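4.2 Does the order of parts matter?

Much of the advice given to people who design small assembly tasks rests on the claim that the order in which parts are put together is the main thing a learner has to grasp. The Didilero handbook says so flatly, and the Skisasen trials are usually cited in support. We are not convinced. The Skisasen report counts a finished build as proof that the order was understood, yet it never asked whether a different order would have led to the same finished build. For a gear set on a flat plate, it very often would.

Our own parts are plain enough. The set has a round white plate with a hole through the middle, an upright peg towards its rim, and small spur gears with toothed heads and tall bodies (Figure 3). The gears are close in size and we could see no good reason why one should go on before another. The Katene instructions nevertheless give a fixed sequence, and builders who leave it are marked down. Of the 1,066 builds in the Katene records, 587 were scored as faulty on order alone. We went back through the scoring notes and found only 39 in which the changed order had caused any trouble with the fit. The rest were complete, turned freely and would have passed any test that a user of the thing might care about.

It could be said that a strict order guards against slips that show up later, when the set is larger. That may be so, but the records contain no larger sets, and we are wary of a rule defended by cases that were never tried. The same goes for the claim that loose gears left about the table are a sign of poor planning. Gears get put down wherever there is space. One lying on its side near the table edge tells us where it is, and very little about what the builder had in mind.

A more serious worry concerns the starting layout. Pruria's guidelines ask for all parts to be set out clear of the plate before work begins, but they do not say how far away, which way up, or whether the layout should be checked. A gear that overhangs the rim has to be dealt with differently from one that sits flat, and a gear on its side must be turned before it can go on anything. Either could add more time to a build than a change of order does. Only 2 of the Katene record sheets have a space for this, and in both it was left blank.

We therefore treat order as one thing among several and score the finished set separately from the route taken to it. Starting positions are noted for every part, including those not on the plate.

Figure 3. Plate, peg and spur gears on the dark tabletop, with one gear lying on its side away from the plate.

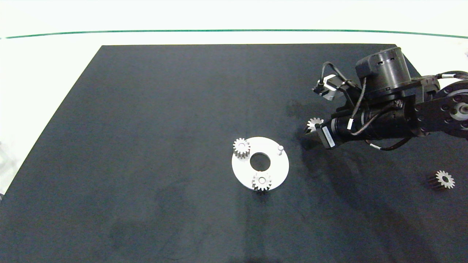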